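Noltilel project report - hand-held grippers, second term

Our group wanted to find out if people could record simple table tasks by hand, without driving a robot arm. Three of us worked on it, and Hinata Sakamoto wrote the code that sorts the recordings.

We started in August with the Bronine task list and cut it down to picking up, turning over and stacking. Each person had one practice session before anything was saved. We kept 382 recordings and threw out 74, mostly for late starts or a dropped object.

The finger pads gave us the most trouble. The first set was too smooth and small parts slid out, so we changed to a textured one. After that the Yagi blocks could be stacked without a second try - the thin lids were still hard to turn over.

Sorting took longer than recording. The labels were typed by hand and 33 had to be corrected. Next term we would like to choose them from a menu.
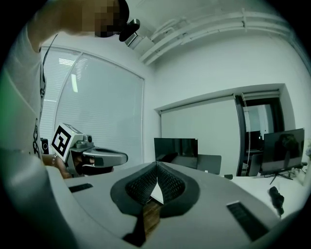
How long was the practice session for each person?
It lasted 33 minutes, and the recordings from it were deleted the same afternoon.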